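在Poltitz住了几晚，我开始认真挑酒店了

文、图／本刊撰稿人 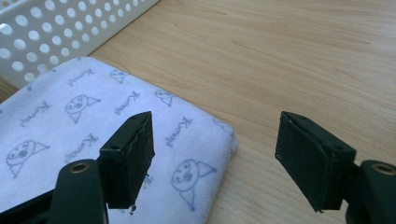 浅色木桌上，叠好的毛巾和一只白色塑料篮。

先交代一下，我以前订酒店是很随便的。手机打开，按价格排一排，最便宜的那几家里看哪个名字顺眼，付钱，完事。朋友说我这种人迟早要吃亏，我说吃过了呀，在某个海边小城住过一间窗户对着排风口的房间，半夜一股炸鱼味，第二天照样高高兴兴去看海。

这次去Poltitz不太一样。一来是八月，旺季，便宜的早就没了；二来我带着稿子去写，白天跑，晚上得有张能坐得住的桌子。所以出门前我破天荒地花了一整个晚上研究住宿，研究到最后眼睛都花了，记了满满两页纸，还跟自己吵了一架（到底要不要含早餐）。

Poltitz这地方，不大，老城在河的一边，火车站在另一边，中间一座石桥。酒店基本上分两拨：靠车站的一拨是连锁和公寓式，楼新，电梯大，窗外是停车场；老城里的一拨是老房子改的，楼梯窄，地板会响，早上有教堂的钟叫你起床，想不起都不行。我两边都住了，前两晚在车站这边，后面搬进了老城。

车站这边我住的叫Harahap，一家公寓式酒店，楼下就是面包店。入住是自助的，下午三点以后密码发到手机上，输进去，门开了，整个过程没有跟任何人说一句话。我本来以为自己会喜欢这样，毕竟坐了一天火车，谁也不想寒暄。结果进了房间站了一会儿，居然有点失落！就很想有个人告诉我一声，附近哪家馆子这个点还开着。

不过Harahap的好处是真好。有小厨房，有洗衣房，洗衣房在地下一层，晚上十点关门，投币，机器只收硬币不收卡，这一点请务必记住，我就是端着一堆衣服下去又端着一堆衣服上来的那个人。隔音也不错，房间虽然朝着铁轨，关上窗基本听不见。价钱呢，比老城便宜30欧一晚，住得越久越划算，超过一周还能再谈。

我在那里写了两个晚上的稿子，桌子够宽，灯也亮。说到灯我要多讲两句，现在很多酒店的灯真是让人没脾气，床头一盏昏黄的，墙角一盏更昏黄的，主灯干脆没有，说是为了气氛。气氛我懂，可是我要找袜子啊。Harahap在这方面很老实，天花板上一盏大灯，啪一下全亮，我爱死它了。

第三天搬家。拖着箱子过石桥这件事，我劝你不要学我。桥面是鹅卵石，箱子轮子一路咯噔咯噔，走到桥中间我已经在心里把行李减了一半。其实有公交，8路，从车站到老城广场，车票在车上买就行，我是到了对岸才看见站牌的。

老城里我住的是Zina，一栋三层的老楼，门口一棵椴树，底层是餐室，上面才是客房。前台的阿姨给我办入住用了很长时间，倒不是手续多，是她一边写一边讲，讲今年雨水少，讲河里的水位，讲广场上那家冰淇淋店换了老板以后开心果味不行了。我站在那里听得津津有味，箱子都忘了。（冰淇淋我后来去吃了，开心果味我觉得可以啊，可能没吃过以前的。）

Zina的房间不大，我住的那间在顶层，斜屋顶，起床要小心头。第一天早上我没小心，第二天早上也没小心。没有电梯，这点订房页面上写得很小，膝盖不好的朋友请直接打电话要二楼的房间，他们会留。空调也没有，八月的下午屋里闷，可是一过晚上八九点，风从河那边过来，把两扇窗都打开，舒服得不想出门。

早餐值得单独说。我前面不是为了含不含早餐跟自己吵架吗，最后在Zina选了含，谢天谢地。七点开始，长桌，大家坐在一起，面包是当天的，黄油装在小瓷罐里，还有一种酸樱桃酱，我每天早上都吃到不好意思。鸡蛋要现点，得等，赶早班火车的人别点鸡蛋。咖啡一般，比较淡，想喝浓的出门右拐走几步有一家站着喝的小店，比酒店的强多了。

坐长桌有个意外的收获，就是打听消息特别快。隔壁一对骑车旅行的夫妻告诉我，Sostosberg山上那条步道，从北坡上去人少，而且有树荫，旅游局发的地图上画的都是南坡。我第二天就照着去了，北坡果然清静，一路就碰到几只山羊和一位采蘑菇的老先生。山顶有个小客栈，能住，房间是上下铺，40欧一个人，含一碗汤。我没住，但是坐在门口喝了汤，看着底下的Poltitz，屋顶一片一片的红，心里已经在盘算下次来要怎么安排了。

讲讲价格，我知道大家最关心这个。旺季老城里一间双人房，100欧上下浮动是常态，看着便宜的多半不含城市税，也不含早餐，加起来差不了多少。我的经验是先在订房网站上看，看中了再去酒店自己的页面对一下，Zina自己页面上的价格就低一点，取消也宽松，入住前一天傍晚六点以前都能免费取消。Harahap反过来，它在网站上常有连住优惠，自己的页面倒没有。所以没有什么通用的窍门，两边都点开看看吧，多花不了几分钟。

还有停车。开车来的朋友，老城里面白天是不让进的，只有早上十点以前可以开进去卸行李，卸完就得出来，停到河边的大停车场。停车场晚上不收钱，白天收，机器旁边贴着价目表，字褪得厉害，我弯着腰看了半天。住Harahap的话，楼后面有自己的车位，不过要提前说，别到了门口才问。

带孩子的我也帮你们留意了一下。Zina有婴儿床，可是那个楼梯，推车是真的上不去，只能放在楼下走廊。Harahap就方便得多，有厨房能热奶，楼前还有一小块草地，傍晚好多小朋友在那里追来追去。我坐在面包店门口吃最后一个肉桂卷（他们关门前打折，五点半以后去），看他们跑，觉得换我带孩子来，大概也会老老实实住在车站这边。

至于我自己，下次还是Zina。楼梯我认了，斜屋顶我也认了，撞头算我的。我退房那天早上走得早，餐室还没开，阿姨塞给我一个纸袋，里面两片面包夹着奶酪，还有一小罐酸樱桃酱。火车开出去没多久我就把面包吃完了，果酱带回了家，现在在冰箱里，还剩一个底。

小贴士：Poltitz的老城酒店大多在冬天歇业一段时间，想看雪景的请先打电话问清楚。Sostosberg山上的客栈只收现金。8路车晚上班次很少，坐晚班火车到的，第一晚住车站这边比较省心。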